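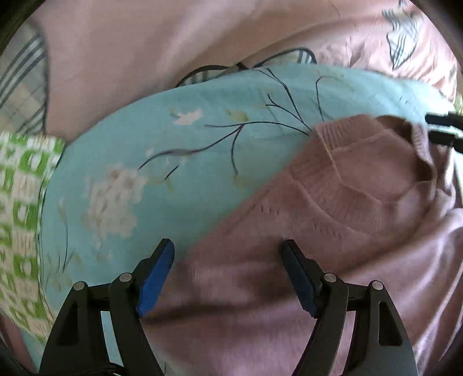

The gripper over a pink sweater, jaws slightly open.

What I spent on the gripper setup, and what I'd change

16 September 2020

A few people asked for the costs after my last post, so I went back through the receipts. The total for the hand-held setup comes to $2602. That covers one working gripper, one spare in parts, the camera, storage, and the small stuff that I never put in the original plan. It does not cover the arm. The arm is next year's problem and I'll get to it at the end.

My goal hasn't changed since February. I want to record a lot of short clips of ordinary laundry being picked up, pulled flat and folded, and I want to do the recording by hand before I pay for a robot that can do any of it. A hand-held gripper with the same kind of fingers as the robot will have costs a fraction of the price of an arm. If the clips are no good I've lost some evenings and some plastic.

The camera was the largest single line. I went with a Plundell with a very wide lens. I looked at a cheaper one and passed on it when I saw how little of the area beside the jaws it took in. With the wide one the corners go dark, and I've stopped caring about that. If you're planning a budget, put the camera first and fit everything else around what's left.

The gripper came as a kit from Sesari. The plates and linkages are fine. The assembly guide is thin and I took one jaw apart twice before it closed straight. Tighten the pivot screws less than you think you should, then add a little. Mine were too tight for the first week and my hand hurt.

Finger pads are where I got the budget wrong. The kit comes with one set and I assumed that would last. The pads wear, and on knitwear they pick up fuzz, and once they're fuzzy they slide. A replacement set from Rengifo is $34. I've bought three sets so far and expect to keep buying them, so I now treat pads like printer ink and give them their own line. I did try washing the old ones with dish soap. It helps for an evening.

Cables and straps were a line I didn't have at all. I ended up buying a longer cable after the first one kept pulling tight whenever I reached across the bed, plus a couple of straps to keep the slack out of the way. None of it was expensive. It did mean three separate orders with three separate shipping charges, and the shipping was more than the cable.

Storage is the other one people leave out. I had one drive and filled it much sooner than I'd worked out on paper. Budget for two, and a third if you're the kind of person who wants a backup in a different building. I am now.
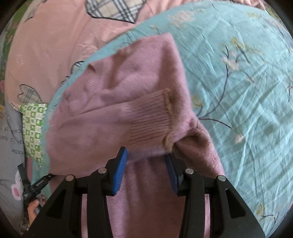

Sweaters are the slowest thing I record. A towel is a rectangle and you can find a corner. With a thick knit you close the fingers on a fold and it may be one layer or it may be two, and you can't always tell from the camera side. I've been setting aside more time per garment for knits and less for everything else. Time doesn't show up in the receipts, but if I were paying somebody by the hour it would be the biggest number on the page.

I keep sessions to 15 minutes now. Longer than that and my grip gets sloppy, and a sloppy clip takes longer to throw out than a good one takes to record. If you're planning for more than one person, plan for a second gripper too. Sharing one sounds fine until you need to adjust the grip for a different hand every time you swap.

Things I bought and didn't need: a light panel (the bedroom light is enough), a tripod, and a carrying case. The case was a Trekham and it's a good case. The gripper lives on the dresser and has never been in it. I'd send it back if I still had the box.

Things I'd buy earlier: the longer cable, the second drive, and pads in bulk if Rengifo ever sells them that way. I wrote to ask and haven't heard back.

As for the arm, I have two quotes and I'm sitting on both. The cheaper one leaves out the mounting plate and the power supply - read the second page of any quote you get - and by the time you add those the gap between the two is pretty small. Lead times are long either way. My plan is to keep recording through the winter, see how many usable clips I have in February, and order then if the number is decent. If it isn't, the money stays where it is.

I've put a fixed amount aside each month for it, same as I did for the camera. Pads come out of the regular household money, under laundry.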